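Zindico Play Kitchen with Sink and Cooktop – our review after two months

Category: Wooden and pretend toys
Reviewed by Elaine Rocha

I bought this play kitchen in June, after I had compared it with two others for too many evenings. My first language is Portuguese, so please forgive me if some sentences are a little stiff. I tried to write down everything I wanted to know myself before I paid.

The other kitchens on my list were the Dumik, which a neighbour has for her twins, and the Arnardóttir, which I saw in a shop called Clunalari. The Dumik is lower and suits a younger child. The Arnardóttir is beautiful but it has no sink, only a painted circle where the sink should be, and my son noticed this at once. He is 5 and he takes washing up very seriously.

Assembly

The box is heavy and I was glad that my brother was at home to carry it upstairs. The instructions are drawings only, with no words, and they are good except for step 11, where the back panel is drawn from behind and you do not understand this until you have fixed it the wrong way. We took it off and turned it. The screws held well the second time also, but I would not like to do it a third time.

It took us one whole morning, with a stop for coffee. A small electric screwdriver is a help, but finish each screw by hand.

The back wall and the cooktop

The wall behind the counter has a white tile pattern with grey lines between the tiles, and for me this is what makes the kitchen look like a kitchen. The spoon and the slotted spatula hang in front of it. My son always puts the spoon back in its place, and I wish he did the same with his shoes.
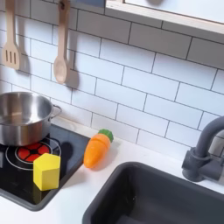 The cooktop with the steel pot, and the wooden utensils on the wall.

The cooktop is black and shiny, and you see every fingerprint on it. I wipe it in the evening with a soft damp cloth. After two months I find a few fine scratches, all from the pot, which is dragged more often than it is lifted. They are visible only when the lamp is on.

The pot is my favourite part. It is metal and it makes a proper noise when something is dropped inside, so if you live in a flat with thin walls you should know this. At first he cooked only soup. Now he cooks blocks, cars, and one time my house keys, which we looked for until bedtime.

The sink

I was afraid that the sink would be too small to be useful, but two hands go in together and there is still space for a sponge. There is no real water, of course. He makes the sound of the water himself, quite loudly. The edge of the basin is smooth and I did not find any sharp place when I passed my finger along it.

One complaint: crumbs collect in the corners of the basin. You need a dry brush to get them out, and a cloth only pushes them further in.
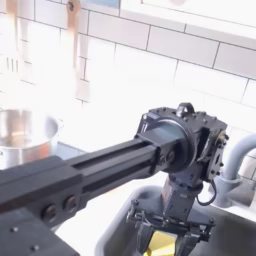 Can the child use real water in the sink?
I would keep it dry, and so do the instructions, which show a tap with a cross through it. A damp sponge did no harm with us, but I dry the counter afterwards.

Playing with it every day

The counter is wide enough for two children if they are friends. When my niece comes, one is at the cooktop and the other washes, and after a while they quarrel and change places. I think a longer counter would not solve this.

The pretend food we had already. The pieces are small and coloured and they go everywhere – under the sofa, in the bed, in my handbag. A kitchen of this price should have a drawer for such things, and this is my biggest disappointment. We keep a shoe box beside it on the floor.

The dials for the burners are printed, they do not turn. My son turns them anyway, with a click of his tongue, but a child who knows a kitchen with real knobs will perhaps be disappointed. The Dumik has knobs that turn, and one of them came off in the first week, so I cannot say which is better.

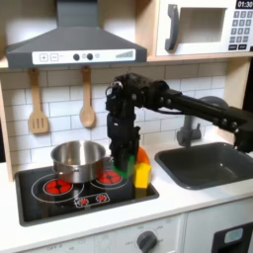 Is the pot big enough for normal play food?
Most of our pieces fit in it, also several together. A long toy such as a baguette or a leek will stand out over the rim.

What I like

The tile pattern and the hooks for the utensils.
The metal pot.
A sink that has real depth.
It stands steady, also when a child leans on the counter.

What I like less

No drawer or basket.
The cooktop shows scratches and fingers.
The drawing for step 11.

Would I buy it again?

I would, for a child who already likes to help in the kitchen. For a child under three I would look at the Dumik first because of the height. If you have the chance to see both in a shop, take the child with you and watch where the hands go first. My son went directly to the sink, and after this I did not need to ask him anything.

I give it four stars. I wrote to Zindico about the back panel drawing and they answered politely in a few days that they will look at it.

1,311 people found this review helpful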